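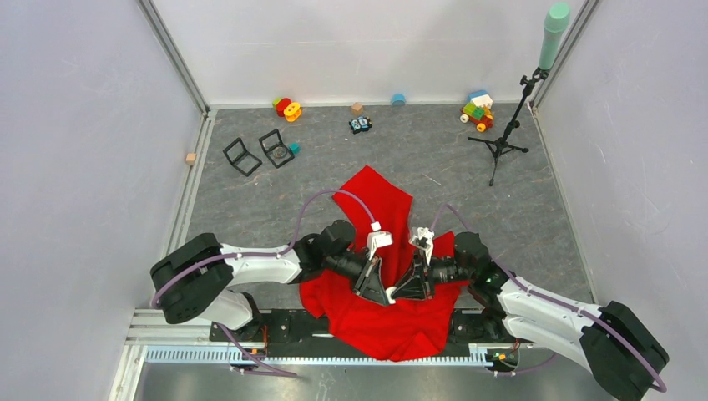

I put off writing this chapter for years, mostly because I thought of rules as the dull bit you get through before the robots come out. Then I started teaching the bench module and found that half my students' questions were about rules after all. How close can I stand? Who gets to restart it? What has to be written down? Two arms with one piece of cloth raise more of these questions than you'd think. With both grippers down in the same red fabric, tips nearly touching, you can't write a rule for the left arm and forget about the right one. Whatever one of them does, the other is on the end of it!

So we'll treat the pair as a single machine all the way through, and I'd like you to get into the same habit on paper. At Giltell, where I learned most of this, the bench sheet had one line for each arm and none for the two together. We changed it one August, after a lot of grumbling (some of it mine), and I still use the newer sheet – you'll find it at the back of the book.

What you'll need before you start: the reading on shared workspaces from Chapter 4, a copy of your own lab's house rules, and a pencil. If your lab hasn't got any house rules, bring a blank page and we'll make a start on some in exercise 5.

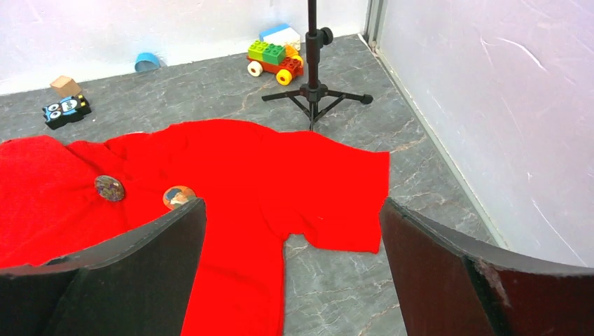 5.1 What goes in the workspace record

A workspace record is a short note of what was on the floor of the cell before a run and what was there at the end. I ask for plain words that a stranger could follow. "Red top, two badges on it" is fine. "Usual stuff" will get your sheet handed back to you, and I've handed back plenty.

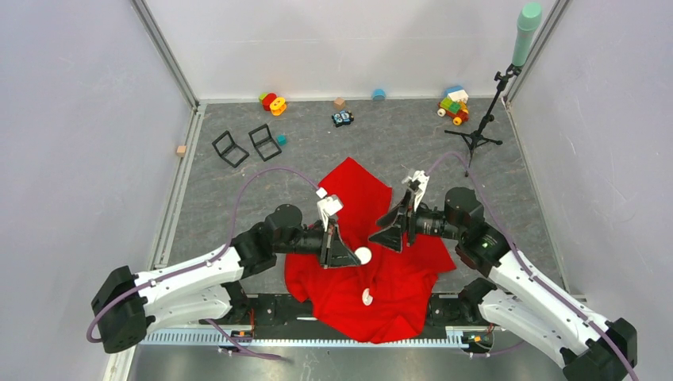

House rules tend to be vague about small loose items, and I think that's a mistake. The Wundov bench guide, which we'll read side by side with the Swai one later on, asks you to list the things being handled separately from the things that are simply there. It's a good split, though it takes practice. A white ball and a little cup-shaped piece sitting on the cloth go in the first list if the task involves them, and the toy car and the wire chairs further back go in the second. Where would you put the microphone stand in the corner? I'd give it a line of its own, as fixed equipment, and note which way it leans – but the Swai guide would disagree with me, and we'll get to its reasons in section 5.2.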